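Switching to one big shop a month

November 16, 2023

Back in June I stopped going to the grocery store every few days and started doing one big trip a month, with a short stop for milk and greens in between. I said I'd write about how it went, so here are my notes.

The first month cost me $286, less than I was used to paying. Most of the difference came from not walking past the bakery counter so often. I bought rice and dried beans in large bags and split them into jars at home.

The nearest big store is in Morncombe, a 30 minute drive. I go early and take a list sorted by aisle. Tegan Harawira left a comment last time asking if I plan every meal. I don't. I plan the dinners and let lunch be leftovers.

Storage was the hard part. I cleared two shelves in the hall closet for cans and put a label with the month on each one. Onions and potatoes go in separate boxes – they keep longer that way. Bread goes in the freezer, sliced.

I still run out of eggs before anything else, and I haven't found a good answer for that.

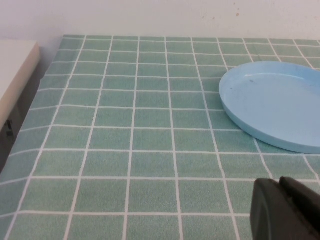
The green tile-print table cover.

Sorting the bags into jars takes me most of an afternoon. Next month I want to try buying flour the same way, if I can find a bin with a lid that closes tight.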